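From: Hawi Abera
To: Hivthorpe Parents list
Subject: Re: iron drops and breastfed babies

On a Tuesday list digest in August, Guerra wrote:

> Our pediatrician wants us to start iron drops at the next visit. He is
> breastfed only, was born at 37 weeks and is gaining fine. I was told
> breast milk has everything he needs. Also, the Hekitz prenatals I still
> take have iron in them. Doesn't that get through to him?
> Has anyone here used the drops, and did they upset the stomach?

Hi Guerra,

We went through the same thing with our second, so I'll put down what I remember and what the nurse at the Hivthorpe clinic told us.

Breast milk does have iron in it, but only a small amount. Babies are born with a store of it and use that up over the first months. Most of the store is laid down late in pregnancy, so a baby who comes early can start out with less. Ask your doctor if that is part of the thinking for yours.
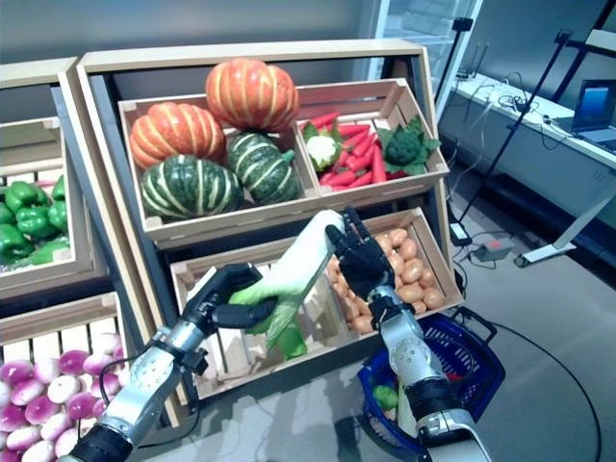 Does the iron in a prenatal vitamin reach the baby through the milk?

Very little of it does. The level in milk stays much the same whatever the mother takes. Your own tablets are for your own blood count, and you should keep taking them if you were told to.

On the stomach question, ours had darker stools from the second day on and was a bit constipated the first week. The nurse said the dark color was expected. She had us give the drops in the early evening between feeds, aimed at the inside of the cheek. They stain, so use an old bib. We wiped her gums after each dose with a damp cloth.

Check the dropper against the dose you were given. We were switched from one brand to Grostus and the strength was different, so the old line on the dropper was wrong for the new bottle. The pharmacist caught it. Keep the bottle locked up if you have older kids, as too much iron is dangerous for a small child.
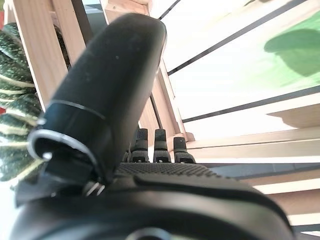 We stopped the drops when she was eating enough solids with iron in them, which for us was well after she started. Fortified cereal was the main one, then beans and ground meat. Her blood test at the next checkup was normal and the doctor took her off them then. I wouldn't stop without asking.

I still have the clinic handout, 3 pages, and can scan it if you want it. Reply to me directly and not to the list, attachments get stripped.

Hawi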